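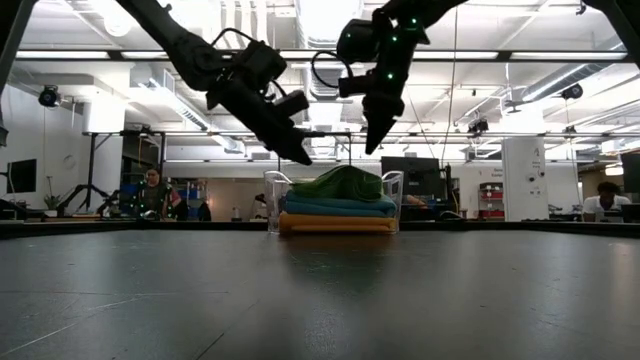
Folded cloths in a clear plastic bin, with two grippers above.

Progress Report: Basement Moisture Repairs, Cistness House
Submitted to the Skesholm Housing Fund, 2 Oct 2023

Work under the current grant covers the east and north foundation walls, the crawl space, and the lower storage rooms. The east wall is complete. The contractor, Cormier, dug down to the footing, cleaned the block, filled the open mortar joints, and applied a waterproof coating to the full height of the wall below grade. Drainage board was fastened over the coating before the trench was filled. The soil was then graded to fall away from the building.

The north wall is partly complete. A buried gas line was found closer to the footing than the plans showed, and digging stopped for 14 days while the utility moved it. The coating has been applied as far as the rear steps. The steps themselves must be lifted before the last section can be reached, and a permit for that work has been requested.

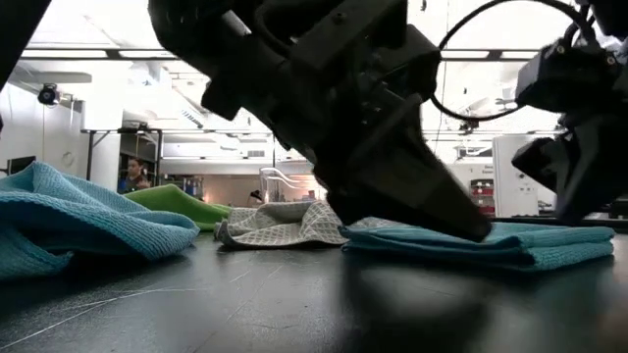
In the crawl space, the old plastic sheeting was removed and 550 square feet of heavier vapor barrier was laid, with seams taped and edges sealed to the walls. Two floor joists with rot at the sill were cut back and repaired with treated lumber. The vents on the north side remain blocked by fill and will be cleared when the trench is closed.

A Flisto dehumidifier was installed in the lower hall and drains to the existing sump. Readings are logged weekly and will be sent with the next report.

Spending remains within the approved budget, apart from the added cost of hand digging near the gas line. That item came to $670 and was charged to the contingency line. A further $200 is requested for replacement of the sump check valve, which failed inspection.

The remaining work consists of the north wall section behind the steps, the vents, and interior patching and paint. Patching will not begin until the walls have dried. Completion is expected in January, subject to the permit.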